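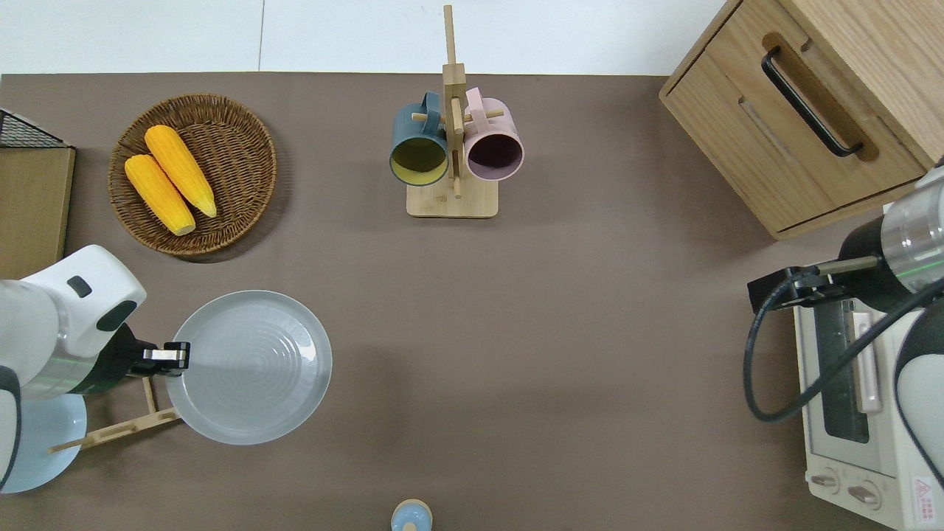

August, second week with the Lirnus on trial

I meant to write this last night and fell asleep with the notebook on my chest, so it's early morning now and I have coffee and a bit of quiet before Chantal gets in.

We have the Lirnus two-arm kit for another stretch of days before we have to tell Tristbridge whether we're keeping it, and I promised myself I would put down what I think as I go along, otherwise I will only remember whatever happened on the final afternoon. So, plates. Plates were the whole of yesterday, really. The left arm does the plate work, up to the rim and then the grip, and the slatted wooden rack is right there beside it, which sounds like a very small job until you have spent a day on it. I have washed and racked plates since I was tall enough to reach my grandmother's sink, and I never once thought about which part of the rim I take hold of. Now I think about it in the shower.

The white plate with the ridges in the middle is the one I like best for this. Radomír wanted to start with the light blue dish and we went back and forth about it over lunch (he had brought those poppy seed rolls again, bless him, and it's hard to argue with a person whose rolls you are eating). In the end we did the white one all day and left the blue for later in the week. We logged 52 tries before lunch and got to 140 by the time I made everybody stop. I won't write down the success rate yet, as Monique is going through the log and she and I don't agree on what to call a try where the plate ends up in the rack but leaning. I say it's fine. My own plates at home lean!

Things I like so far, while they're fresh in my mind. The setup guide is written by someone who has met ordinary people. The arms are quieter than the Cudau pair we had in the spring, quiet enough that I can take a phone call at the next desk without apologizing to my mother. And when you press the stop button they hold still very politely and don't sag, which the Cudau did, and which cost us a bowl I was fond of.

Things I like less. The cable on the right arm makes a big loop, and I worry about it whenever that arm reaches over the toaster oven. It hasn't caught on anything so far, but I keep a hand half raised like a mother at a swimming pool. The software wants to update itself at the worst moments. And the grippers are good but they are plain two-finger things, and the softer finger pads are an extra in the price list, at 164 for a set, and I do think a kit sold for kitchen tasks ought to come with them. I wrote that to Lumturie at Tristbridge, nicely, and she wrote back nicely that she would ask.

She also asked how we were finding the practice list. I told her the truth, that we're slow. There are the mugs on the tree still to do, the teal one and the pink one, and I expect trouble with the handles and those pegs. There is the corn to come out of the basket. There is the toaster oven door, which Radomír is looking forward to and I am dreading a little. The plan says 200 tries for each job, and if I'm fair about it I don't see us getting through everything before the trial runs out, so I may ask for one more week. Barroso gave us an extra week with theirs without any fuss, and I intend to mention it.

Chantal's opinion, for the record, is that we should keep it. Mine is that I'd like to see the mugs first. I do notice that I've started saying good night to it when I switch off the lights, though, so perhaps I am further along than I let on.

I can hear her car now. Must remember to ask Monique about the leaning plates, and to buy coffee filters - the small ones this time.

Thaís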